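Bench Technician - Amplifiers and Pedals
Grastgate Music Repairs, Clendach
Part time, with a view to full time

Grastgate repairs and services guitar and bass amplifiers, effects pedals, keyboards and small PA gear. Most of our work comes from players who gig locally, and the rest comes through music shops and schools that don't have their own bench. We are looking for a second technician to work on amplifiers and pedals at our Clendach workshop.

The position is four days a week to begin with. It is a 12-month contract, and we expect to make it permanent if the workload stays where it is. We logged 1,660 jobs last financial year, up from the year before, and turnaround on valve amps has got longer than we would like. Solid state and class D combos make up the biggest share of what comes through the door, followed by pedals. 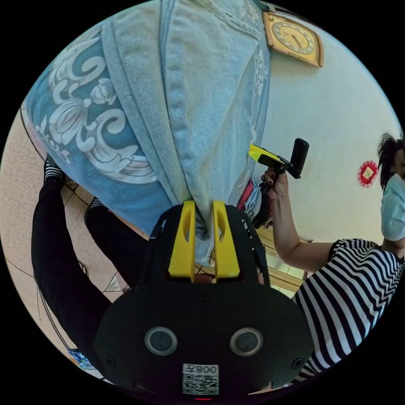
You would be working mainly on your own jobs from intake to collection. That means you take the fault description, do the quote, order the parts, do the repair and write it up. We don't split jobs between people unless someone is away. Customers often want to talk to whoever fixed their amp, so you need to be comfortable explaining a repair to someone who plays well and knows nothing about electronics.

What the work involves

Fault finding to component level on guitar and bass combos, heads and powered cabinets.
Replacing jacks, pots, switches, fans and speakers. There is a lot of this, and it needs to be done neatly.
Valve replacement and biasing.
Surface-mount rework on digital pedals and on the preamp boards of newer lightweight bass amps.
Firmware updates and factory resets on multi-effects units.
Electrical safety testing and tagging of everything that goes back out.
Bench reports, written in plain language. Two or three sentences is usually enough.

We are the local service agent for Benjelloun bass combos and cabinets. Warranty work on these has to follow the maker's procedure and be lodged within the time limit, so some of the week goes on paperwork. We will show you how it's done. You don't need to have worked on the brand before.

The hire fleet

Since March we have also looked after the hire fleet for Proladside, who supply backline to pubs, halls and school productions across the region. There are 471 items on the list, counting microphone stands and cases, and each one is checked when it comes back. Expect hire returns to take up the first part of most mornings, more so in festival season. The usual faults are crackling pots, torn speaker grilles, missing castors and loose input jacks. Now and then a combo comes back having had a drink tipped into it. 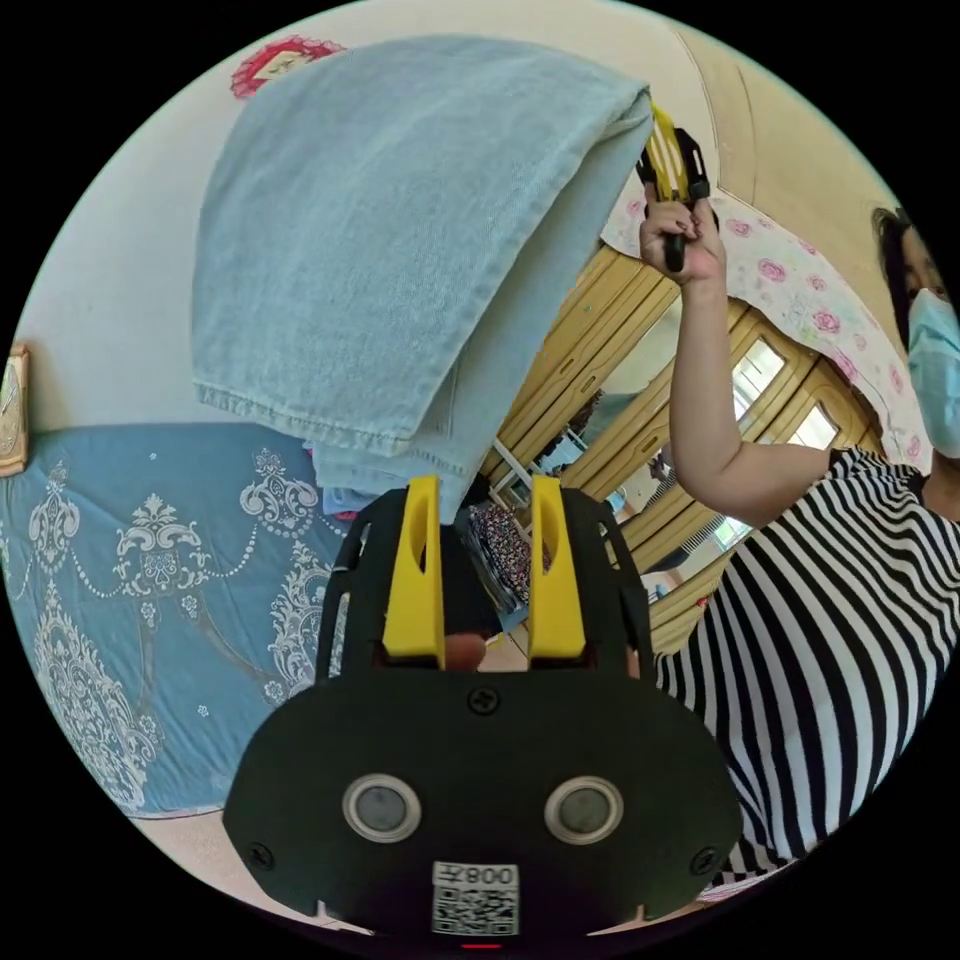 What we need from you

A certificate or diploma in electronics, or equivalent experience at the bench. If you are self-taught, tell us what you have repaired and how you learned.
At least 2 years' paid repair experience. It doesn't all have to be in audio. People have come to this trade from radio, appliances and avionics.
Safe working habits around high voltages. You will be asked about this at interview and asked to show us how you discharge a filter capacitor before working on a chassis.
Good soldering, both through-hole and surface mount.
Able to lift a bass head and a loaded cabinet with help. We have a trolley and a ramp, but there is still some lifting.
A current driver's licence. You would do the occasional pickup in the van.

Nice to have

You play an instrument, at any level. Bass would be handy, as the rest of us are guitarists and keyboard players.
Experience with reconing speakers.
Able to read a schematic that has been photocopied too many times.
Some fretwork or setup experience, although we send most of that out.

Pay and conditions

Pay is above the award rate and depends on experience. We will give you a figure before the interview so that no one's time is wasted. Superannuation is paid on top. Tools and test gear are supplied, but you are welcome to use your own hand tools and we will replace them if they wear out on the job. Staff can repair their own gear after hours and buy parts at cost.

Start and finish times are fairly flexible outside the hire return period. We don't open on weekends. Overtime is rare and always paid. There is free parking behind the building and a bus stop a short walk away.

We can consider an apprentice-level applicant with the right aptitude, on different pay and with more supervision. Please say so in your letter if that is you.
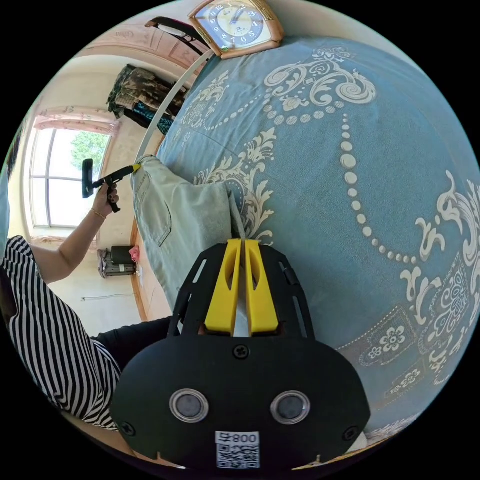 Yellow gripper fingers with white fabric showing between them

How to apply

Send a one-page letter and a resume to the workshop by email, with "Bench Technician" in the subject line. In the letter, describe one repair that gave you trouble and what you did about it. We read this part first. Photos of your work are useful, particularly the inside of a chassis or a board you have reworked.

Applications close July 2, 2025. Shortlisted people will be asked in for an interview and a paid half-day trial at the bench, working on two pieces of gear with known faults. One will be a solid state practice combo and the other a pedal. We will reply to everyone who applies.

If you want to see the workshop before applying, call first and come in during the afternoon, once the hire returns are done.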